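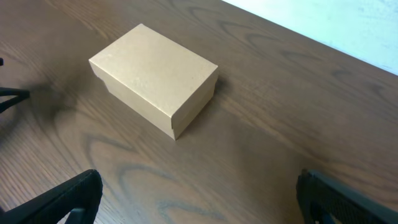

Telescoping box

A telescoping box (also lift-off lid box, two-piece box, in some shops just "lid and base") is a paperboard or cardboard container made of two separate trays, one slightly larger than the other. The larger goes on top as the lid and slides down over the walls of the base. No hinge, no tuck flap, usually no tape.

Types

Full telescope – lid walls reach all the way to the bottom. Partial telescope – lid stops short and some of the base shows underneath. Shoeboxes are mostly the second kind, with quite a shallow lid. Archive boxes vary.

Material

Plain kraft is common, left brown and unprinted. Thicker board for storage, thinner for gifts and clothing. The Breltcombe pattern book lists 297 sizes, many of them nearly identical.
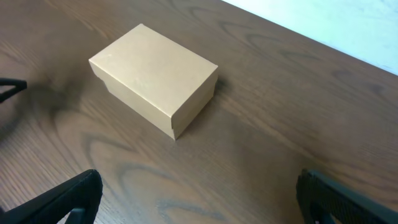
Kraft box with the lid on. The lid is slightly wider than the base.

Fit

Lid is cut larger than the base, commonly by 2 mm or so on each side. Too tight and it traps air and wont seat, too loose and it lifts off when carried. Gonçalo Cardoso's notes on the Moreira workshop give a slow drop under the lid's own weight as the test of a good fit.

Uses

Shoes, papers, photographs, board games, small parts. Short runs of 500 were often folded and glued by hand at Moreira, larger orders went to machine.

See also

Hatbox
Tuck-end carton
Slipcase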